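Against the Perfect Fold

Somewhere in Ulley there is a ring binder containing 316 rules for how a pair of trousers should be handled. I have read it. I took it on a train to Skarkness and back, and I can report that rule 8 forbids haste and that a later one, which I won't look up again, asks for "a calm approach to the garment".

The binder is the draft code of practice for gripper work in the home, put together by the people at Pluter, and it is going round for comments until the end of April. My comment is that it should be shorter. I would like that to be the whole of my essay, but I'm told an essay has to go on a bit.

So. The trouble starts with who writes these things. Rules for factory arms were written by people who had seen what a factory arm does to a shin, and they read like it: stand back, lock the gate, keep the key in your pocket. Rules for housework are being written by people with strong feelings about housework. You can tell which of them irons. Page after page lays down the correct fold, the correct stack, the correct side of the bed to begin on, and then on page 75 there are two lines about what to do if there is a hand in the way.

I would swap those round. Give me thirty pages on the hand and two lines on the fold. A badly folded pair of jeans is still a pair of jeans. Most of us have been wearing them for years.

My other complaint is with the word "tidy", which the draft uses as though we had all agreed on it. The recommended practice bed is bare, white and flat, with the garment laid square in the middle. Lovely. I have never slept in such a bed and I doubt Pluter's authors have either. Bedding is creased and has flowers on it. Trousers land at an angle and half in a heap. If good practice only holds on the white bed, it's a rule about beds.

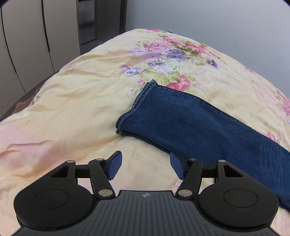 Domański wrote to me after I had grumbled about this in an earlier column, and took the opposite view: that you start with the plain bed for the same reason you learn to drive in a car park, and that a standard which tries to cover every duvet in the country will never be finished, let alone followed. The letter added that the fold matters more than I think, because people forgive a slow machine and don't forgive one that puts their clothes away wrong.

I've thought about the car park. It's a fair point, and I concede about half of it. Learners do leave the car park, though, and there is a test, and the test is on a road. The draft has no road in it. It has a car park and then a certificate.

As for forgiveness, I would have said the same about husbands.

What I'd keep is short. There are 3 rules in the binder I would defend in any company. Stop when someone touches the cloth. Open the jaws before you back away. Leave alone anything you weren't asked to pick up. Those could go on a card inside the wardrobe door, and a tired person could read them at eleven at night, which is when laundry gets done in my house.

The rest can go in an appendix. Pluter's covering note says comments should be "specific and constructive" and sent on the form provided. The form has a box for each rule. I have filled in almost 75 of them with the word "why", and I shall post it from Skarkness, where the collection is late and I can still change my mind.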